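From: Gudrun Granström
To: Members' list
Date: 26 January 2024
Subject: Re: Loan periods and late returns

Dear members,

Thank you to those who have written in since the notice on loan periods was sent out. Mr Aliyu's message raises points that several others have put to the office by telephone, and I reply to it on the list so that all branches have the same answer.

Ibrahim Aliyu wrote:
> The notice says that the loan period at Waltlow will be 21 days
> from now on. Does this apply to items already on loan? Families
> at our branch were told four weeks when they signed for them.
> I should also like to know whether soft toys may still be
> lent in sets, as the printed catalogue suggests.

Items already on loan keep the return date written on the card. The new period applies only to loans made after the date of this message. Branch staff are asked not to alter cards by hand, as the Viklund branch did last year, which led to two sets of dates for the same items.

Soft toys may still be lent in sets. The play food listed in the catalogue, with the plush banana and the slice of watermelon, goes out as one loan and is to be returned as one. Where a piece is missing, the set should be held at the desk until the family has been contacted.
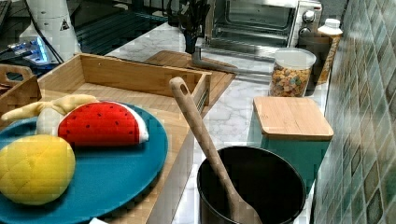

Members' Bulletin, Issue 119, page 21

Late returns stood at 957 for the past year, against 867 for the year before. The board does not wish to bring in fines. It has asked instead that reminders be sent three days before the return date, and that a second reminder follow after one week. Branches without e-mail may send the second by post and claim the cost from the office.

The Grundeck branch has asked to keep the longer period, as it opens only twice a month. This has been agreed until the next general meeting. Any other branch with short opening hours should write to me before the end of January.

Corrections to the catalogue should also be sent to me and not to the list.

Yours faithfully,

Gudrun Granström
Secretary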